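Floddale Water Service — Frequently Asked Questions
Last revised 23 July 2025

When is my meter read?
Meters are read every 2 months. Readings taken in December may be estimated if snow covers the meter box.

How is my bill calculated?
Each account pays a fixed service charge plus a rate for every 1000 gallons used. Accounts on Tadeo Road are billed at the same rate as the rest of the district.

Can I pay in person?
Yes. Payments are accepted at the Dimitriou Building, Room 123. Checks should show the account number.

Who is responsible for a leak?
The district maintains the main and the meter. The owner maintains the line from the meter to the building — including all indoor fixtures.

May I request an adjustment after a leak?
One adjustment is allowed per account per year. Send the repair receipt with the form.

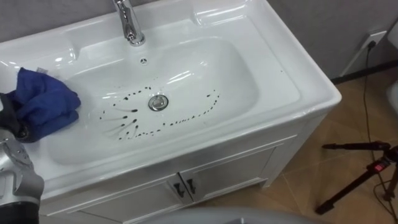
Wen-hsiung Su writes that his adjustment was credited on the second bill after he applied, and that customers should pay the first one in full to avoid a late fee. The billing office confirms that this is correct.

How do I close an account?
Submit the closing form before the date of the final reading.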